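Search this site Search Enter keywords

Shop Notes: What We're Spending Before We Spend the Big Money

So the question I get in the hallway more than any other right now is "when is the arm coming?" and my answer is still "not until I know where it goes!" I know that's a boring answer. Bear with me, because we've spent the spring on exactly that, and I think it's going to save us from buying the wrong thing.

Quick recap for anyone who missed the May issue. We had two quotes on the table, one from Torkley for a bench-mounted arm and one from Etari for an overhead one. The overhead one costs more, and then you have to add the steel to hang it from (another line, another vendor, another lead time). On paper the bench arm wins easily. But our bench is already crowded, and a base in the middle of it eats space we use every day.

Gerardo Pellegrini talked me into building the cell in simulation first, and I'm glad he did. He spent 37 hours on it, spread over a few weeks, and now we can try a layout before lunch and throw it out after. 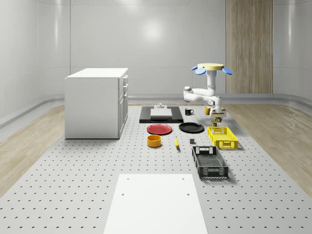 The overhead layout in simulation, with the gripper above the small can.

Having the arm come down from above leaves the whole perforated top for the stuff we care about, and I like that a lot. The plates, the bowl, the mug and the two crates can go wherever the test needs them. Gerardo has run 53 arrangements so far and keeps a list of the ones where the elbow gets too close to something. The cabinet with the drawers is the one I keep fussing over. I want it on the left for good, and Dario Colombo wants it on a cart so we can roll it away. We'll see who wins (he's been pretty persuasive).

Now, the budget part. I've put in for the small things first: a real perforated top, a set of crates, dishes and a drawer cabinet. The whole lot comes to almost $600, and it's all stuff we'd need with either arm. The gripper is a separate line, and I've asked Amato to hold their price for 7 weeks while we make up our minds.

What I still don't have is a decent number for installation. Bratard is sending somebody on Tuesday to look at the ceiling, and if they don't like what they find up there, the bench arm is back in the running and I'll be redoing the spreadsheet.

If you've got an object you'd like added to the layout, send Gerardo the measurements and the weight. He's had plenty of "it's kind of big" already!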